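Notebook, December, level notes for Tarka

Playtest build 353, afternoon session. Picking up from the mess I left on the last page.

The Callen vault still eats people. You come in by the flooded stair, pull the lever, cross the bridge, and then everybody stands in front of the sealed door as though it owes them money. The answer is to go back over the bridge and drop to the ledge. We put a glowing lantern on that ledge. We put a crow on it. The crow caws. Players told us they liked the crow.

What I changed before lunch:

Lever to bridge. The bridge now takes 6 seconds to swing out instead of 10. At 10 people wandered off to smash pots and missed the one camera move that shows them the ledge.

Pots. Moved to the far side. Let them smash pots where it does no harm.

Return route. The rope shortcut back to the ship opens once the second seal is broken. It used to open on the first, so you could leave with half the vault undone and no way of knowing, which one reviewer of the demo kindly called "mysterious".
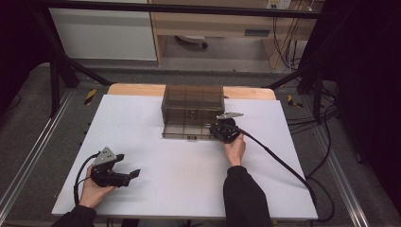
Staseck chest puzzle

Four plates, one chest, hint carved on the wall. The hint is correct. I checked it twice, and it is also unreadable, having been written by me at the end of a long week in what I took for the voice of an ancient priest. Cut it to one line: "Light the low before the high." Less priestly, but people might get their chest.

Bug: if you roll onto the third plate during the chest animation, the lid opens, closes, and hands out the reward again. I have 260 cloak pins in my test save. Tempted to leave it in and call it an economy.

Spanos ridge, walk back to the ship

Far too long. It's a lovely view and then it is the same lovely view for the rest of the evening. Options, none tested yet: a second save point by the broken arch, or a slide down the scree. The slide is more fun and will certainly drop someone through the floor.

Also the wolves there respawn if you so much as look at the map. Filed it again. Last time it came back marked "by design", which is news to the design.

Next build: lantern brighter, crow stays, check the rope still works if you die on it. Somebody else please try the vault cold, I can't unsee the ledge any more.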